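4. Arbitration Clauses in Player Contracts

4.1 Scope of the contract review

The second part of the study examines how disputes between professional athletes and their clubs are sent to arbitration, and what the contract itself tells the athlete about that process. The review covers 255 standard player contracts used by clubs in team sports over 12 seasons. Contracts with individual sponsors were left out, as were agreements signed by amateur athletes, whose position is governed mainly by federation rules. Each contract was read in full by two coders working apart from each other. Where the two readings differed, the clause was discussed and a single code was agreed upon before the analysis began.

The contracts were drawn from the Idberg archive, which holds 2946 employment documents deposited by clubs and player unions. The archive is not a random sample. Larger clubs are better represented than smaller ones, and contracts that never led to a dispute are less likely to have been deposited. The findings should therefore be read as a description of the contracts in the archive.

4.2 Form and position of the clause

An arbitration clause was treated as present if the contract required or allowed either party to bring a dispute before a body other than an ordinary court. Under this definition, clauses fell into two groups. The first names a specific tribunal, states the seat, and sets a time limit for filing. The second refers only to "the competent bodies of the federation" or uses similar wording, and leaves the athlete to find the rules elsewhere. Clauses of the second group are harder to apply, particularly when a player has moved between federations during the term of the contract.

Position within the document also matters. In many of the contracts the clause appears among the closing provisions, after the terms on image rights and equipment, and under a heading such as "Miscellaneous." Earlier work on the Justus model contract argued that a player who signs under time pressure is unlikely to reach these provisions with the same care given to salary and bonuses. The present review does not test that claim directly, but the layout of the contracts is consistent with it. 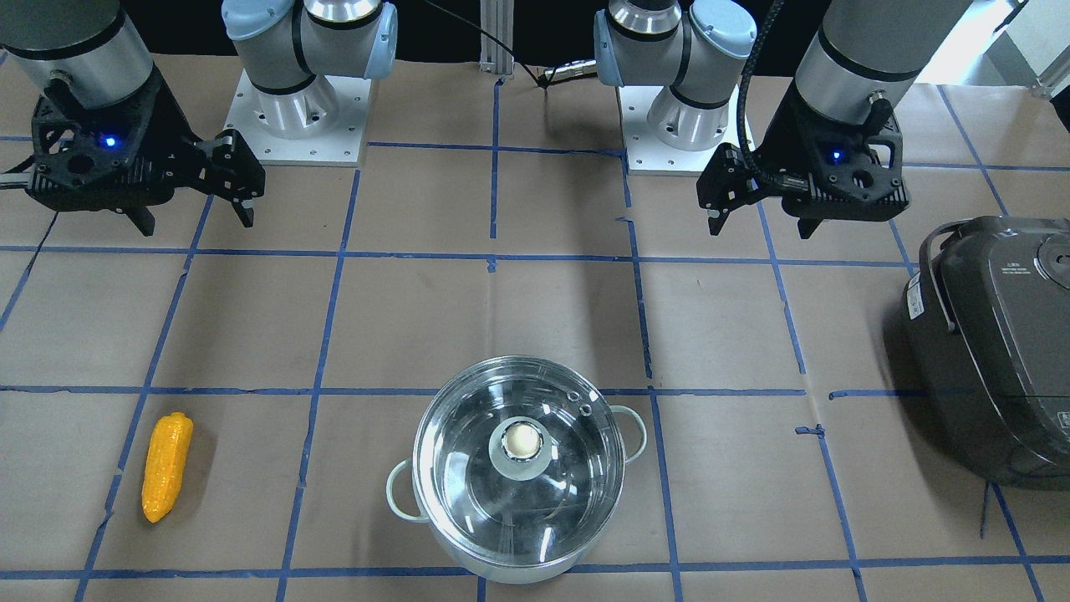 Figure 3. Workspace.

Time limits deserve separate attention. The shortest limit found in the review was 12 days from the date on which the player learned of the breach, and the longest was 40 days. A limit at the lower end leaves little room to obtain advice, collect payment records, and prepare a filing in a language the player may not read well. Several contracts start the period on the date of the breach itself, even where the player could not have known of it. Courts asked to enforce such terms have taken different views, and the outcome depends heavily on national employment law.

4.3 Costs and representation

Most clauses say nothing about who pays the advance on costs. Where the matter is addressed, the usual rule is that the party bringing the claim pays first and may recover the amount if the claim succeeds. This rule places a heavier burden on players whose claim is for unpaid wages. The Novia rules take a different approach and allow the tribunal to waive the advance when the claim concerns salary alone. Only a small part of the contracts reviewed refer to those rules.

Representation by a union or by outside counsel is generally permitted. Some contracts, however, require that the player's representative be registered with the federation. Following the terms proposed by Hattori, we classify this requirement as a restriction on access, whether or not the registration fee is modest.

4.4 Relation to mandatory law

A final question is whether an athlete may still turn to an ordinary court once the clause has been signed. In several legal systems, employment claims cannot be removed from the labor courts by agreement made before the dispute arises. Contracts in the sample rarely mention this limit. Where they do, the wording tends to preserve the right in general terms without naming the court or the procedure. Section 5 considers how model contracts could address this point.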